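Handout 6: House rules for the soft goods bench
Robotics lab course, notes to go with session 6
Last changed 9/10/21

Hi all. I promised to write up what I rambled through at the whiteboard, so this is it, in more or less the order I said it. Bring it with you to the bench, scribble on it, argue with it. Two of the rules below are new and one got thrown out after the August group broke it every single day and nothing bad happened.

First, what these rules are and what they aren't. They sit on top of the safety rules you signed in session 1 (stop button, reach zone, hair, sleeves, all of that). Those don't bend. The ones here are working practice, the kind of thing that makes your results mean something when another group reads them. I'd still like you to follow them, please, even when you're in a hurry!

Rule 1. Write down the start state before you move anything.
With a block or a cup you can say where it is and which way it faces and you're done. Cloth has no "which way it faces." So we use words we've agreed on: flat, folded, bunched, rolled, mixed. Pick one for the item and a second one for the part you plan to grab. If you think you need a sixth word, come and tell me before you make one up. Last year we ended up with "scrunched," "crumpled" and "messy" all in the same log, and I still can't tell you if they were three things or one.

Rule 2. Go in low on force, and go up in steps.
Start at the lowest setting that closes the fingers on the item, then go up one step at a time. No jumping. I know the top setting feels safe because things don't slip, but you learn nothing from it, and you wear down the pads. The old Velier pads we had were ruined this way in one term. If you change the setting in the middle of a run, that's a new run. New number, new line in the log.

Rule 3. Say what you are holding.
By this I mean the part of the item: a hem, a corner, a single layer, a stack of layers. A folded piece can feel like a solid thing in the fingers, and then you open up a little and find you only ever had the outside layer. Holding a fold near the bottom is a very different job from holding it by the top, so write down low, middle or high as well. This takes five seconds. Groups who skip it spend a whole afternoon later trying to guess from the pictures. 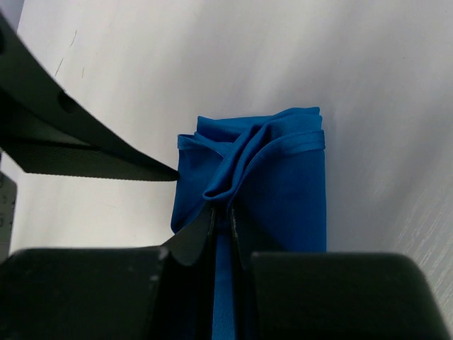 Dalia El Khatib finds low, middle and high too loose once cloth is folded, and wants us to name the nearest hem or seam first and only then give the height, as a hem stays a hem however the rest of the thing flops. I've gone back and forth on it and I think she's right, so that goes in as part of Rule 3 from now on. Hem or seam first if there is one close by, then height. If there isn't one, write "none" and move on. Don't leave it blank, because a blank could mean you forgot.

Rule 4. Both arms get a line.
If you're running the two-arm setup, log what each gripper is doing even when one of them is only waiting. "Idle" is a fine entry. I care about this one a lot, because an idle finger that is near the cloth can still brush it, and then your neat one-arm result has a second arm in it. Set the wait position before the run and don't nudge it.

Rule 5. Ten clean runs before you change anything.
OK, 10 is my number. It isn't from any standard, and Leopold Wieser and I have been arguing over it since the course started (he'd like 30, and he has more patience than I do). Ten is what you can do in one session without getting sloppy. For the final project it goes up to 30, so he wins there.

Rule 6. Keep the bad runs.
Drops, slips, half grabs, the one where you leaned on the table. All of it stays in. The Nitis log, the one you'll use for the homework, has 3,081 runs in it, and 1,465 of those are marked as failed. That's the useful half, if you ask me! If your own log comes out with no failures at all, I'm going to ask you some questions.

The rule I dropped: ironing the cloth between runs. Gone. Fold it or drop it the way your start state says and get on with it.

A few small things that came up in class:

- Wipe the table before your slot. Lint counts.
- Look at the pads at the start and write "ok" or "worn." If they're worn, carry on, but say so.
- Cloth with loose threads goes back in the bin.
- One person on the controls, one on the log. Swap halfway.
- Don't rename the columns in the log sheet. I mean it, the Cliltinano script reads them by name and falls over if you add so much as a space.

Homework for next time. Take 10 failed runs from the Nitis log, any ten you like, and sort them by which rule above would have helped you figure out what went wrong. Some will fit two. Some won't fit any, and those are the ones I'd like to talk through first, so mark them. One page per pair is plenty.

Bench slots are on the sheet by the door. Floor Van den Broek has the spare pads if you need a set, and she'll want the old ones back.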